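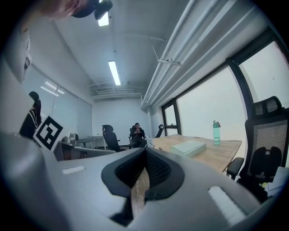
Okay friends, I finally finished the Brøndum sourdough class I've been going on about since March, so here comes a long thread about bread (get comfortable, maybe make some toast)

First thing I learned: my starter was hungry. I'd been feeding it once a day like a goldfish, and in July that's nowhere near enough! Now it gets fed at breakfast and again before bed, and it smells like yogurt instead of nail polish.

I also switched flours. I'd been loyal to Gronimik bread flour for years, and I still love it, but mixing in a bit of the Clurnska rye gives the crust this deep, almost malty taste that my whole family fights over.

For anyone who asked for numbers: 336 grams of water, 80 grams of starter, and then I let the dough rest 30 minutes before the salt goes in. I used to skip the rest completely – please don't be like me.

Folding is my favorite part. Wet hands, gentle pull, turn the bowl, do it again. I put the radio on and lose track of the evening, and then it's 11 pm and I'm standing in the kitchen poking dough.

Overnight in the fridge, then into a very hot pot with the lid on. I've baked 6 loaves this way now and only one came out flat (I forgot it on the counter while I was on the phone with my sister).

Next month I want to try the seeded one from the Flitorness cookbook. If you've made it, tell me whether you soak the seeds first or toss them in dry!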